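Plant Floor Forum > Automation > Vise tending cell and staffing

salis_ops
Posted Friday, 8:14 AM
Management at Onolitz has approved one automated cell for the fixture line, to begin in June. The layout under review places a single arm at one end of a long table, with the fixture directly in front of its base.

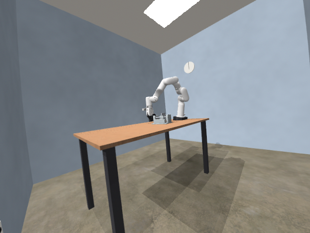
The 13 operators on the line currently load every part by hand. Under the proposal, 2 of them would supervise the cell and the remainder would move to inspection. I would appreciate comments from members whose sites have made a similar change.

vasora_floor
Posted Friday, 9:02 AM
Our site made this change last year. Output reached 892 parts per shift, and wrist complaints declined. I recommend proceeding, provided the operators are trained before the cell opens.

Lejla Kos
Posted Friday, 9:40 AM
I must disagree in part. Inspection is graded lower than loading at many plants, including mine. The proposal should state in writing that pay grades will be kept. It should also say who may stop the arm and who clears a jam.

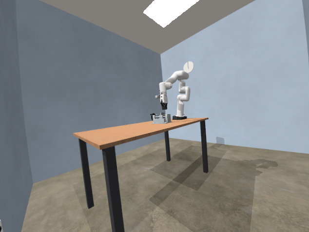 Simulated cell layout, gripper over the fixture.

The same layout was posted in the planning thread. It does not settle where a person will stand during a part change, and operators should be consulted on that point.

salis_ops
Posted Friday, 10:25 AM
Pay grades are addressed on page 57 of the agreement. The stop procedure is not yet written. I will request a draft from Lazarević, our integrator.

vasora_floor
Posted Friday, 10:51 AM
Please post the draft when it is available. Ours required several revisions after the night shift reviewed it.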